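Speaker notes - Grirnham open day, garment handling session
September 26, 2019

Slot is 20 minutes plus questions. Slides advance by hand. Check the clicker before going up, the last one stuck on the title.

SLIDE 1 - Title

Leave up while people sit down. Say who is paying: Sulis (hardware) and Pirzada (data handling). Gatel supplied the bench time in August. Do not get drawn into the contract.

SLIDE 2 - What visitors will see

The demonstration next door is the recording side only. An operator works on clothing with hand-held grippers, and the motion is kept for training. The arm is on the afternoon tour and has its own speaker.

Garment for the demonstration is a plain blue one. Stress plain. No print means no easy landmark for the vision side, so the shape of the edge has to do the work.

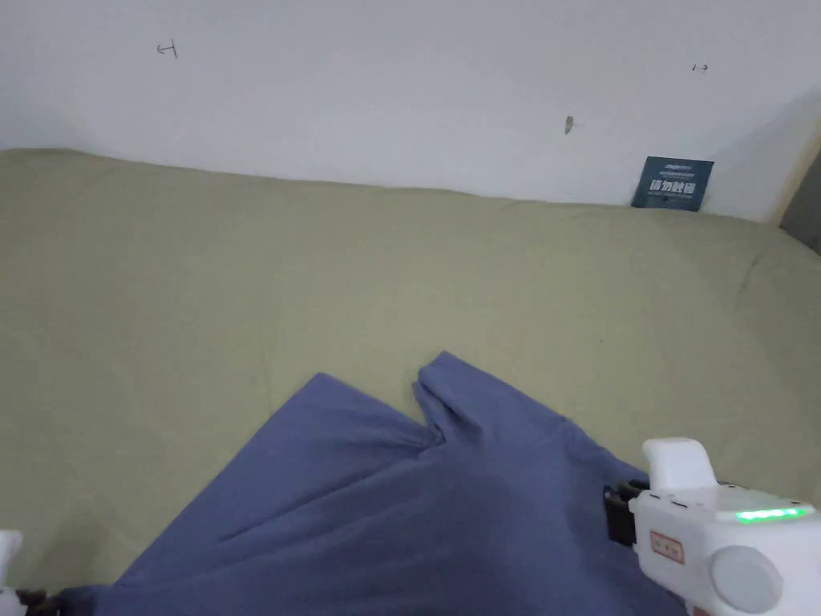 Fig. 1. Gripper on the right-hand part of the garment. Note the V-shaped notch in the upper edge.

Point out the notch with the laser. Two points of cloth with a pinched fold between them. A person reads this at once. The current model reads it as two separate corners more often than we would like.

Cue: the card against the wall says please do not touch, in Chinese. It applies to visitors too.

SLIDE 3 - Numbers

351 recordings in the set at the time of writing. 200 kept for training, the remainder held back or rejected. If asked why so many are rejected: mostly the start and stop points were badly marked. Sulis have changed the procedure.

Do not quote a success rate for the arm. The August figures were taken with the old jaws and do not compare.

SLIDE 4 - View from the tool

Second viewpoint. Camera is on the gripper and looks along the fingers. Wide lens, so straight edges come out curved. Correction is done later, at the Pirzada end. 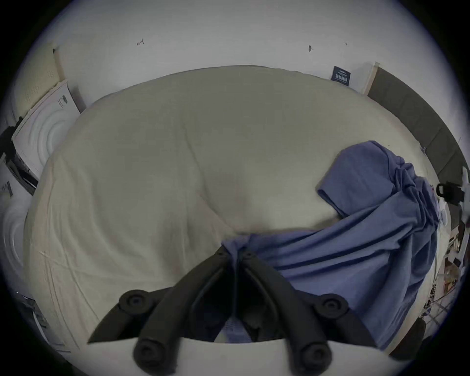

Fig. 2. Tool camera. Both black fingers on a narrow gathered strand of blue cloth, cream-white duvet beneath.

Two things to say. First, the grip point stays near the bottom centre whatever the operator does, so contact is easy to find. Second, the lens takes in a great deal of the room as well - wall, headboard, everything at the sides of the bed. Some of that is useful for working out position. The rest is clutter and the model has to learn to ignore it.

Pause for questions here if running early.

SLIDE 5 - Operator technique

Keep this short. Visitors will try it themselves at 2.

Grip the handle, fingers close up under the head. Bring the jaw in from above and stop short of the cloth. Then close. Operators who come in fast push the fabric along the sheet and have to start again.
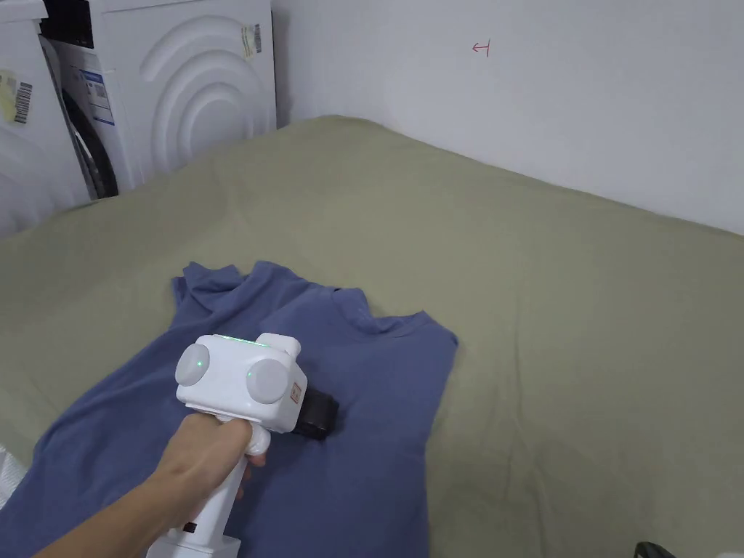
New operators do around 100 practice runs before anything is kept. Most of the improvement is in the first third of that. After that the gain is in even pace, and uneven pace is what causes trouble when the recordings are lined up.

Shoulders and collar are the hard part of a shirt. Several layers, no flat edge to take hold of. The body of the shirt is simple by comparison.

SLIDE 6 - Pressing and pinching

Define both terms, the leaflet mixes them up. Pressing: jaws down on the cloth, holding it against the surface. Pinching: cloth between the jaws. The two need separate labels. 671 labels have been checked by hand so far, and this was the most common correction.

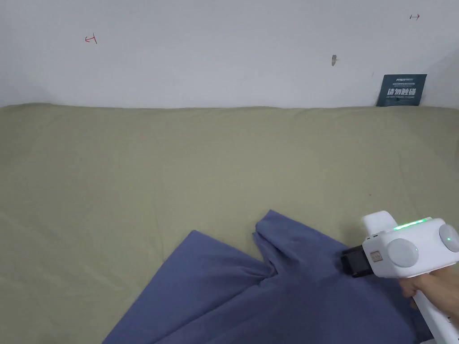 Fig. 3. Black jaws down on the fabric, right of the central fold. Green lights along the top of the housing.

Ask the room which of the two it is. Expect a split. Then make the point that a single still is poor evidence and the labels are made from the whole sequence.

SLIDE 7 - Next steps

Thicker cloth. Two operators on one large item. Grirnham want towels, Gatel want bedding, not settled.

Questions. Spare leaflets are under the lectern. Tour group leaves from the side door at quarter past.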